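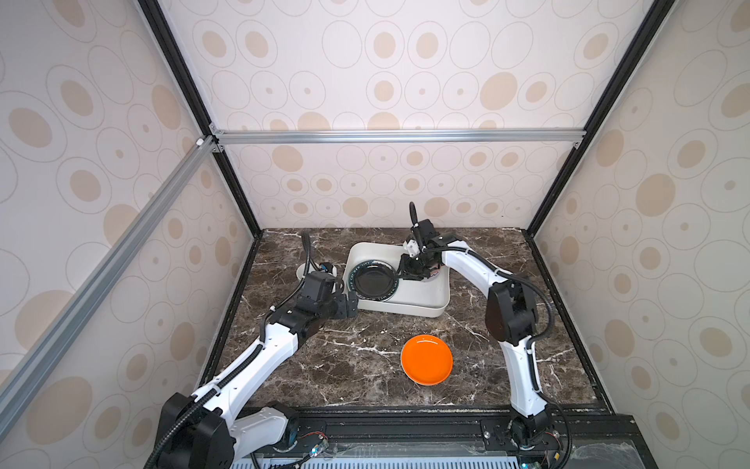 Marichka Derkach reckons we should drop plates from the July demo and go back to blocks, as the blocks never gave us any trouble and the visitors won't know the difference. I said I'd write up where we are first and we could argue after.

Notebook, two-arm table, entry started 10.40 in the morning.

Task is still "clear the table": all crockery into the tray, either arm, any order. Same task text as the club handed in to the Nirnik challenge, so I don't want to change it unless we have to. Rules give us one tray and no stacking jig.

Settings at start of session: left arm on the Clurunus driver, right arm on the old one. Fedir Hutsuliak wants both on the same version before we log anything that counts. Agreed, but the old driver handles the slow close better and I'd like one more set with it for comparison.

Changes made this morning:
- gripper close speed down on the right arm, left arm not touched
- tray zone in the planner made smaller by one plate rim on each side
- timeout on the release step up to 48 seconds (it was dropping out before the wrist had settled)
- home position for the left arm moved back, it was too near the tray when the right one came in

Demonstrations on disk before today: 1,067. Target for the first proper training run is 2,000. Kalkidan Wubshet has gone through the older ones and marked any where the two arms were in the tray area together. She wants them kept apart in a separate folder, not deleted. I've called the folder "shared_tray" and put a note in the readme.

Main problem is still flat dishes. A mug gives the fingers a wall to close on. A plate lying flat gives them the edge and very little else, and if the approach is a bit high the fingers shut on air. Leaning against the tray side is easier to pick up but harder to let go of, because the plate wants to slide as the fingers open. Ustyna Pasichnyk suggested pausing 3 seconds with the fingers half open before backing off. Added as an option, off by default until we've compared the two. 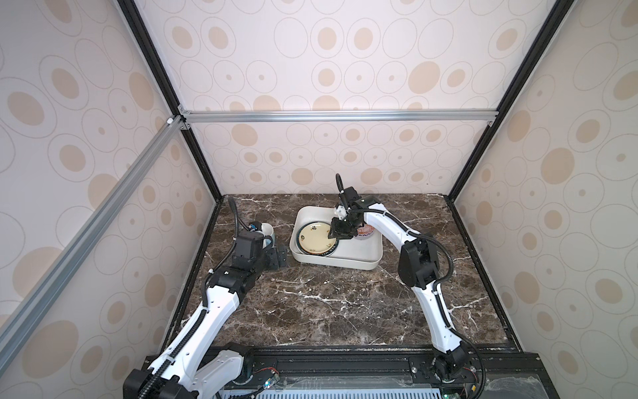
Left arm on the mug, right arm at the tray.

Mugs and plates are logged under separate labels from now on. Before this they all went in as "dish", so the failure list was no use for telling which shape was the problem. Vira Semeniuk is relabelling the old ones by hand. I've offered to take half.

On the blocks question: Fedir is against, and so am I for now. The Nazarenko team did blocks last year and the judges asked them why. If the plates are still bad when we reach the target we can look at it again. Marichka has agreed to that as long as the block program stays on the machine.

To do:
- both arms on one driver version (Fedir)
- tidy the wiring at both bases
- ask Arkeck about spare finger pads, same size as the last lot
- run the half-open pause against the normal release, same start positions for both
- back up before anybody touches the planner again

Stopped at 4.15. Power off at the wall, key back in the drawer.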